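**FOR RELEASE 7/10/26**

# Kundden brings home-trained robots to its garment care floor, and keeps every job on it

Kundden, the laundry and garment care company, is putting its first robot folding stations into daily use at the Talukder plant this week. Two stations are running now on the day shift, and a third will join them once the packing line has been moved back to make room. The robots run on software from Didberg and take over the part of the work that people on the floor have complained about for years: picking crumpled clothes out of a bin, shaking them flat, and doing it again.

We're excited about this one. The Talukder plant handles household bags, the kind customers fill at home and leave at the door, and there is no such thing as a standard household bag. One has a week of school shirts in it. The next has a winter coat, a fitted sheet and a single sock. Machines that fold hotel towels all day have been around for a long time, but they want the same towel every time, and we have never had the same towel.

"I've sorted bags here for nine years and my wrists know it," said Kulap Phromma, who leads the day shift. "Now the station hands me a shirt that's already open and the right way up. I check the seams, I check the stains, I decide where it goes. That was always the part of the job I was good at."

## What changes on the floor

No jobs are being cut. All 402 people employed at Talukder stay on, and the 400 who work with garments directly have been offered paid training on the new stations. The first groups began in May. Training takes two days: one at a practice table, and one on the line beside someone who has already done it.

Each station has one operator. The operator sets the pace, can stop the arms with a foot bar, and can send any item back to the hand table without giving a reason. Beading, lace, anything with a broken zipper and anything that just looks like trouble still goes to the hand table first. Shift lengths and break times are the same as before. Hourly targets at the stations are off until the end of the year, so that people can learn the machines without a number hanging over them.

Operators also get a say in what the robots learn next. A whiteboard by the break room has a running list of items that go wrong, and Didberg's team takes the top of that list back to its workshop. Hooded sweatshirts were up there for weeks (the hood kept flopping over the sleeves) and have now come off it. Duvet covers with buttons are still there, underlined twice.

"People on the floor spotted things we would never have found in a lab," said Chih-ming Cheung, who runs the project for Didberg. "Somebody told us to watch what happens when the lining of a jacket has slipped. We watched, and she was right, and we went and fixed it!"

## Learning from real homes

The stations learned much of what they know from people's hands. Didberg works with home collectors, who are paid by the hour to do everyday chores in their own rooms with a hand-held gripper that has the same kind of two-jaw grip as the robot arms. A jacket gets picked up off a bed, a pile of laundry gets moved, a shirt comes off the back of a chair. Light from the window, patterned bedding, a backpack in the way: all of it goes into the training, and all of it makes the stations steadier when a strange bag gets tipped out in front of them.
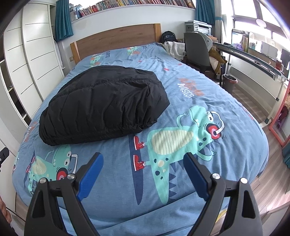
Several Kundden employees have signed up as collectors too, on their own time and at the same hourly rate as everyone else. Lai-ching Sin from the packing team was one of the first. "Puffy coats are the worst, they slide and they spring back," she said. "I did coats until I was dreaming about coats. Then I came in and watched the station pick one up, and I yelled across the room."

Collectors choose which rooms they record in and can have any session deleted. Faces, mail and screens are blurred before Didberg's trainers work with the material.

## Next steps

The third station is due on the floor before the holiday season. Kundden's smaller plant at Pelirov will follow next year, and operators from Talukder will do the training there.

**Press contact:** Yuk-lan Wan, Kundden press office
**Plant visits:** Cheuk-hei Chiu, Talukder plant. Please ask ahead, and wear closed shoes.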